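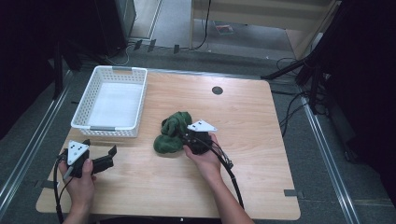
Fig. 2. Cloth task, right gripper at the cloth, basket top left.

Section 6: Cloth into basket (Gutthorpe robotics club)

1. Basket far left of table, empty. Cloth to the right of it, bunched up, not folded.
2. Pick up both grippers. Marker plates facing up, keep sleeves off them.
3. Cables towards you, clear of the cloth.
4. Right gripper takes the cloth, drop it in basket. Slowly!
5. Save run, reset, swop over.

Note: write run no. on the sheet, last one was 579.

CAUTION: mind teh wires on the floor. Problems, ask Océane Pelletier.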